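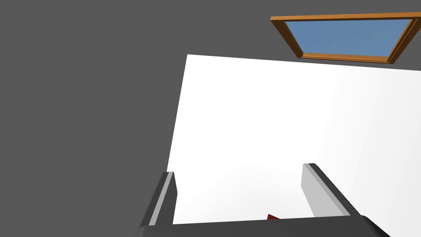

My project was about teaching a simulated robot arm to pick things up by driving it myself, badly at first and then a bit less badly, and saving everything I did so a learning program could copy me. I'd pictured the hard part being the learning. The hard part was driving. Most of what I looked at for a whole term was the view from the wrist, and you have to learn to read it. The white surface comes out tilted, the two fingers stick up from the bottom, and the red thing I'm supposed to be going for can be nothing more than a little dark red tip behind the base of the gripper. The first time I got into that position I drove off in completely the wrong direction looking for it!

My supervisor was Kavinda Wanigasekara, and I shared the simulator (we called our setup Barkitari, after the folder it lived in) with Amedeo Messina, who was doing his own project on pushing and sliding. We agreed early on to use the same arm and the same room so we could swap recordings if one of us ran short. We never did swap any, because his saved the joint angles and mine saved the hand position, and by the time we noticed it was far too late to change.

How I drove it

I tried 2 ways of giving demonstrations. The first was keyboard control, with six keys for moving and six for turning, plus the space bar to open and close the fingers. It works, but everything comes out in straight lines and little stops, like somebody parking a van. The second was a handheld controller that I moved in the air, with the arm following my hand. Much nicer, and I got quicker within an afternoon, but my hand shakes more than I'd have guessed and the shake goes straight into the data. I ended up putting a smoothing filter on it, which made the arm lag slightly behind me. You get used to the lag – I started moving early without thinking about it.

I also wanted to try guiding a real arm by hand, just holding it and pulling it through the movement, and had the lab's one booked for two weeks in October. It was out for repair for both of them. So that whole section of my plan is gone and everything in this report is simulation.

What I recorded

I finished with 325 demonstrations that I was happy to keep. Each one starts with the arm in a random pose and ends when the object is lifted clear and held. I threw away any where I dropped it, and any where I'd stopped halfway to scratch my nose or answer someone (there were a lot of those, and a learner will happily copy a long pause if you let it). I recorded in batches of 10 and then got up and walked about, after one long session where the last hour was so sloppy that I deleted all of it.

Messina thought I should have kept some of the messy ones, where I overshoot and come back. I didn't agree at the time. Now I think he was right, at least partly. My clean recordings show the robot what to do when everything is going well, and as soon as it drifted a bit off my usual path it had nothing to go on and just hovered. When I added a small set of recoveries on purpose, starting from bad positions, the hovering got a lot less common. I'd like to have done this properly, with a fair comparison, but I ran out of weeks.

The two views

The learner gets the wrist view plus a second one from the side of the room. I drove with both open as well. At the start I hardly looked at the wrist view, and then near the end I hardly looked at anything else, so the early and late recordings are quite different in style. The early ones come in high and drop straight down. The late ones come in low and sneak up on the object. Wanigasekara spotted that from the plots before I'd said anything, and suggested training on the late ones alone. That did better on most starting poses and worse on the far corner, where I'd almost stopped going.

If you're picking this project up next year, decide how you're going to approach the object and stick to it, and write it on a bit of paper next to the keyboard. Also turn the smoothing on from day one. The recordings are in the shared folder under Lisley, sorted by batch, and the recovery ones have an R at the front of the name. The keyboard ones are in there too but I wouldn't bother with them.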